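From the Long Table: sorting out the chopsticks
March 2025
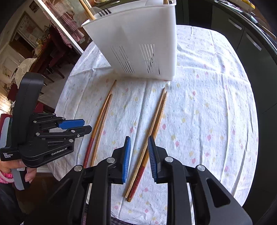 If you have been to one of our Friday suppers in Pindinlow, you will know the moment I mean. The soup is ready, everybody has found a chair, the bowls are going down the table hand over hand, and then somebody at the far end calls out that they have two chopsticks but they don't belong together. A swap begins. It travels up one side of the table and down the other, and by the time it gets back to where it started the dumplings have gone cold. I have always rather enjoyed it, to tell you the truth, but I'm told the people with the cold dumplings enjoy it less.

So this winter we decided to do something about the chopsticks, and while we were at it, the forks and the wooden spoons and everything else that gets dropped in the drawer at the end of the night when we are all tired and want to go home.

It began back in January, when Chiamaka Uzor offered to take the whole lot to her house and go through it at her own kitchen table. She came back the next week with three shoeboxes and a long face. We own (or owned) 206 chopsticks, counted one at a time, and 17 of them had no partner at all. Some of the rest were bamboo so worn at the tip that you couldn't have picked up a noodle with them, let alone a peanut. A few had split. One had been used to stir paint, and I have my suspicions about that, which I will keep to myself.

The good ones are lovely, though, and I had forgotten how lovely, seeing them only in a jumble. My favorites are the wooden ones with red at the thick end. We have them in a light tan and also in a darker, more orange brown, and in the drawer they all looked like the same thing. Lay a pair of each out on a pale cloth and you would never mix them up again. I had been handing out one of each for years and thinking I was doing a nice job of setting the table!

What we settled on is simple enough. Pairs are matched when they are dried, before they go anywhere near a container. If you are on drying duty, please lay them down on the cloth side by side, thick ends toward you, and look at the color of the wood as well as the red. The red will fool you. Once they are in pairs they can go into the white plastic holder, the one with the slits, along with the forks. I know it seems a shame to match them up and then stand them all together again, but if they go in as pairs they mostly come out as pairs, and you can feel around for the partner while you still have the first one in your hand.

A word about washing, while I have your attention. The painted ones don't like to sit in the sink. Please wash them quickly in warm water with a soft sponge, rinse, and dry them with a towel straight away. I used to leave mine soaking overnight at home with the saucepans, and the red came off in flakes, and I was sorry about it because they had been a present. The wooden spoons want the same treatment. Forks can take whatever you throw at them.

Several of you have asked about the tablecloth with the little pink, yellow and blue flowers, and whether it could be ironed now and then. It could! It comes out of the dryer a mass of wrinkles and I have never once had the energy to do anything about them on a supper night. If anyone has an iron and half an hour, I would be very glad to hand it over. It fits the oval table nicely and I would hate to see it retired over a few creases.

The odd chopsticks haven't been thrown out, by the way. Chiamaka has put them to work in her seed trays, holding up labels, and says she could use more, so if you have any strays at home do bring them along. What we do still need is matched pairs in good condition. We would like to have enough for 30 people without anyone having to ask for a fork unless they want one. Plain wood is fine, red ends even better.

Next supper is noodles in broth, with a mushroom version for those who don't eat meat. Doors open at six, and the drying towels are in the drawer to the left of the stove.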